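The Yellow Cabinet

When my aunt Shuzhen Tan closed her repair shop, she gave me the key and said that I could take anything I wanted before the end of January. She did not come with me. She said her knees were bad, and the stairs to the shop were steep, but I had seen her on those stairs in summer and she went up them like a goat.

The shop was one room above a bakery called Plolla. For 36 years she fixed clocks, radios and small toys there. The smell of bread came through the floor from early morning, and people who came to collect a radio often went home with a loaf too. My aunt never liked this bread. She said it was all air.

I came at four in the afternoon, when the light was already getting weak. Most of the things were gone. The man from Yeoh, the company that buys old tools, had been there before me, and on the walls I could see clean shapes where the saws and the hammers used to hang. I walked from the door to the window and back again. I did not know what I was looking for. My wife had said, take something useful, we have no space for memories.

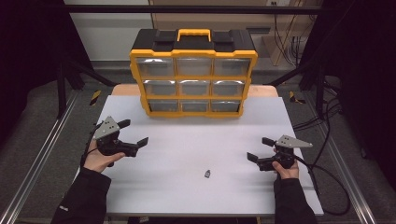
My aunt had one rule about small parts, and I learned it when I was seven years old. A part that has no drawer is already lost. She said it in a low voice, as other people say a prayer, and then she sent me under the bench to find the screw that I had dropped. I looked for that screw until supper. So when I saw the organizer standing on the white table, yellow and black, with all the drawers closed, I felt again like a child with dust on his knees. It had three rows of three drawers, and a big yellow handle on the top, and I remembered that I was not allowed to carry it by this handle. "You will swing it," she always said. She was right, I would have swung it.

I pulled out the first drawer in the top row. It was empty. The second one was empty too. I became a little angry then, because I had hoped for something, some springs or a few brass wheels, so that I could bring them to her and she would tell me what they were from. I opened the others quickly and did not close them well.

In the last drawer, down on the right, there was a piece of paper, folded very small and pressed flat against the bottom. I had to use my fingernail to get it out. It was a repair ticket, number 1696, in my aunt's square writing. Customer: Mirjam Coppens. Object: music box, two teeth broken. Paid. Under this, where the date of collection should be, she had written only: not yet.

I knew this name. Everybody in our family knew it a little, as you know the name of a street where you have never lived. Mirjam Coppens had the room across the landing for some time before I was born, and then she moved north, and my aunt did not take a holiday for 20 years.

I put the ticket in my coat. I closed the drawers one after another, and I carried the organizer down the stairs with both arms around it, against my chest. The baker's girl held the door for me.

My aunt was in her kitchen with the radio on. I set the organizer on the table between the cups, and I gave her the ticket. She read it for longer than such a small paper needs. Then she turned the radio down and stood up, without holding the chair.

"It is in the wardrobe," she said. "Behind the blankets. Bring me also the small screwdriver."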